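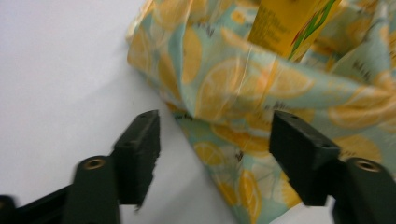 The first time I received a present wrapped in cloth, I did a rude thing. I thanked the giver for the nice cloth and forgot to open it. Inside was a box of tea, and I found it only when I was already home.

Since then I have wrapped most of my gifts this way, and in May I went to Sotthorpe, where the small shop Virketti sells printed fabric and gives an evening class in wrapping. The class costs 12 dollars and you bring your own box. A tea box, a cracker box, whatever stands in your cupboard.

The teacher began with size. For a square cloth, she said, the diagonal should be 3 times the longest side of the box. I had always guessed, and my guesses were always too small. The corners came out like little ears, too short to tie.

Pattern is the second question, and here people have strong opinions. Fruit prints are loved in summer; lemons and oranges on a pale blue ground sell better than any flower. But a busy print on a busy box can be tiring for the eye. One woman at my table solved this by leaving the top of her box open to view, with the cloth gathered loosely around it like a collar. I liked this more than my own neat parcel.
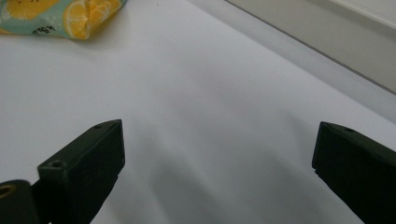
You need also a clear place to work. At home I push everything off the table, wipe it, and wait until it is dry — a spot of jam will find the cloth before you do. A white surface is best, I think, for it lets you judge the colors without help from the wood or the tablecloth.

Then it is only folding. Two opposite corners go up and over, the other two are tied above them. A shiny fabric slides, so its knot must be pulled twice. A soft cotton holds by itself, and its creases can stay. My neighbor irons hers before each present, but up to 5 minutes under a heavy book is enough for me.

I gave my class parcel to my sister. She kept the cloth, and in June it came back to me around a jar of plums.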